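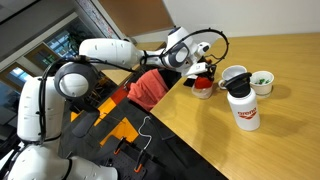 Kioko tabletop set: gripper above a small clear container with a red object inside.

About this data

Kioko has 2,000 episodes of one dual-arm robot working at a wooden table. Each episode was made by a person guiding the arm, and lasts some 10 seconds. We collected them to train a grasping policy from few examples.

Objects include cups, a bottle, a cloth and small containers. Of all episodes, 300 are failed grasps. They are kept and labeled "fail".

Known limits: one room only, daylight is not controlled.

Contact: Attila Lengyel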